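Should the church put its reserves into the hall roof or the mission fund?
3 min read

Elumeck
Our church meeting in February has to decide what to do with a legacy of 2,000 pounds. Half the members want it for the hall roof. The other half want it sent to the partner church in Pullau, who are trying to open a Bible study room. I lean towards Pullau. We can patch a roof. How have other congregations handled this?

Skallar
Roof. If the hall goes you lose the toddler group and the lunch club, and those bring more people through the door than the morning service does. We put ours off for years and paid far more in the end.

Dahlgren
I don't agree. The lunch club is good work but it isn't preaching. A legacy is a gift and should be given on. Did the will say anything about its use?

Elumeck
It says "for the work of the church" and no more. Both sides quote it.

Skallar
Then the building counts. Paul collected for the poor in Jerusalem, yes, but he also needed somewhere to speak.

Dahlgren
He used other people's houses.

marrow_lane
We had the same row and split it. 800 went abroad and the rest stayed at home. Neither side was happy, but we did it by ballot and people accepted the result. 143 voted. I would get a written quote for the roof first – ours came in lower than expected.

Elumeck
A ballot might work. We have 296 on the roll, though a good many haven't been seen since Easter. The Pullau people have asked for money for books as well as chairs.

Dahlgren
Please ask them which books. We once sent a crate of English commentaries to people who didn't read English.

marrow_lane
Seconded. Secondhand is fine if it's in the right language. I've been sorting books myself this week, none of it theology.

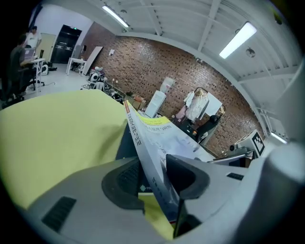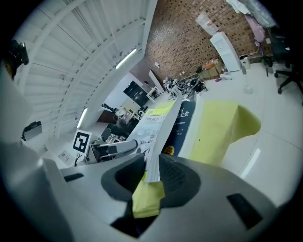

Books with Chinese on them, a white one held up in the first.

Skallar
Still the roof for me. Elumeck, let us know how the vote goes.

Elumeck
Will do. I'm asking for the quote tomorrow and I'll write to Pullau about the books.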